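Blog > Workshop Notes > Finishes

Oil on pine, one year in

Saturday, January 20, 2024

The softwood tops have now had a full year of use, which is enough to say something about the finish. I left the tung oil boards out of this post because they were done later and deserve their own write-up.

The starting point was raw pine, planed and glued by a small mill in Plakness. Moisture content on delivery was 11 percent by pin meter, measured at both ends and in the middle. I let the boards sit for 12 days on stickers before touching them. Final sanding was 150 grit, then a wipe with a damp cloth, a night to dry, and a light pass at 180. Going finer on pine closes the surface and the oil takes unevenly, particularly in the wide bands of earlywood.

The product was Gusora hardwax oil, clear matte. I put on 3 coats, each one thin, with the excess wiped off after 15 minutes. The first coat drinks in fast and looks patchy. The second evens it out. The third adds very little color but makes a clear difference to how water behaves on the surface. 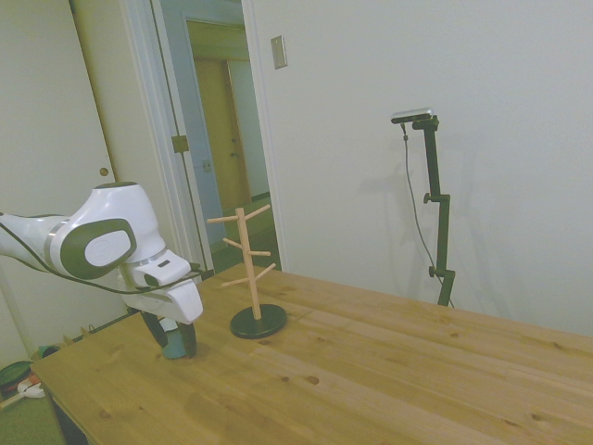 Light pine, near-left corner.

Corners and edges are the weak point of any oiled top. End grain absorbs several times what the face does, so a coat that looks complete in the evening can be dull again by morning. I now treat end grain separately: one extra coat before the faces are started, then the normal schedule with everything else. I also break the edge with a block plane before sanding. A sharp arris sheds its finish in weeks, and after that the wood goes gray along the line.

Yellowing is the other matter. Pine darkens under light whatever is put on it. The test strip I kept in a drawer is still close to its original color, while the strip from the south window has moved well toward orange. A white-tinted oil slows this down to some degree. I tried the Van Dijk version on an offcut and did not like it - the pigment collects in the softer grain and leaves a chalky cast.

Knots need some attention too. Resin can bleed for years if the timber was not kiln dried hot enough to set it. My practice is to warm the knot with a heat gun, scrape off what comes up, and wipe with alcohol before the first coat. Shellac seals better, but under a hardwax oil it leaves a shiny island.

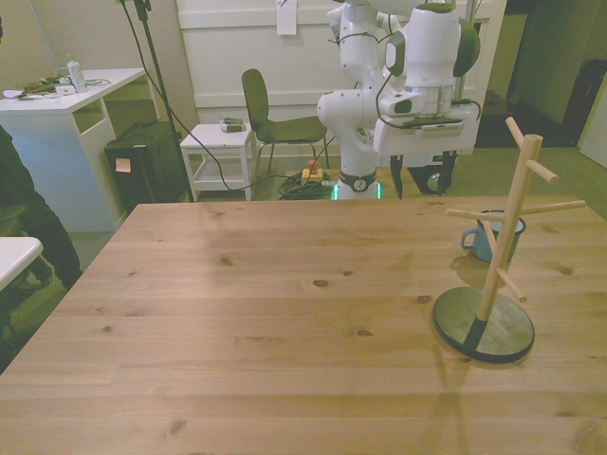 Plank top with knots, mug tree at right.

For cleaning I use a barely damp cotton cloth and a few drops of neutral soap. No vinegar, no spray polish. Water rings come out with a gray pad and a little fresh oil, worked along the grain and buffed dry. Dents are a separate problem. Pine is soft and no oil will change that - a wet cloth and an iron will lift most of them, followed by a spot coat once the area is dry.

The next batch goes to Holar in the spring, for a room with underfloor heating. I plan to oil both faces equally on those, so the boards take up and lose moisture at the same rate.

Contact | © Workshop Notes | Back to top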